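Robot Hands: Which One Grabs Best?

Could you pick up a ball wearing oven mitts? Robots have tricky jobs like that all day! At the Waltby workshop, the Clestum team tries out different grippers (a gripper is a robot's hand) by giving them toys of all shapes.
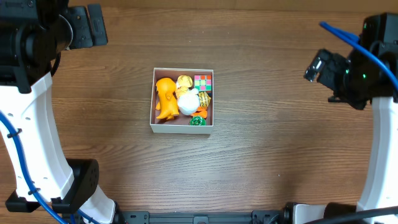

Two robot arms and a box full of toys.

A round ball can roll away, but a puzzle cube has nice flat sides to squeeze. So every gripper gets 6 tries with each toy, almost 600 grabs in all!
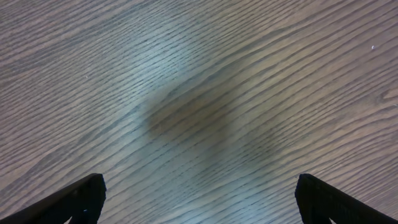 Cameras matter too. One close to the fingers helps the robot line up its grab, and one higher up helps it find the next toy. Try it yourself: pick up a grape with two spoons!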